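Subject: Re: [murkia-birds] Owl box check and the April swift count

Hi all,

What a month! The barn owl pair at the Dumitrescu farm are back in the north box, and I got to hear the female hissing at me through the wall (I left very quickly). If the clutch hatches like last year's we could be banding owlets before the swifts settle in.
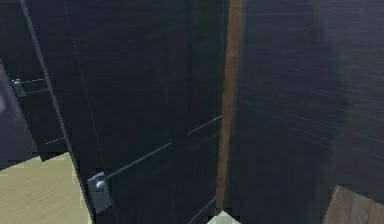 The band order came through too, so we're set for the season. I've also finished typing up the old Sodolen cards, all 3,633 of them, going back to the first kestrel boxes. There's wonderful stuff in there, including a kestrel that used the same box seven springs running!

On Apr 12:40 pm, Stavros Perić wrote:
> Does anyone have last year's chimney count for the swifts?
> I only have the early evening number, and I think more
> came in after I packed up.

Yes! 138 by the time it was too dark to see, and that's just the school chimney. 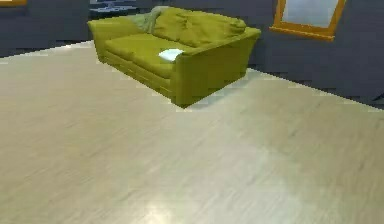
Akosua Akolgo tells me off-list that the brewery chimney on the Plolanik side has been capped, so those birds may well shift over to the school this year. She'd like two people on each side of the building so we don't miss the ones that drop in low from the river.

I love that plan, and I'll take the river side if somebody will join me. Bring a clicker if you own one, plus a warm layer. It gets chilly standing still with your neck bent back.

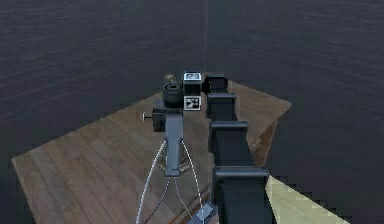
We have almost 12 names down already, but new folks are very welcome and it's an easy bird to learn on. Write me back with the evenings you can make and I'll get the list out.

Happy birding,
Ilka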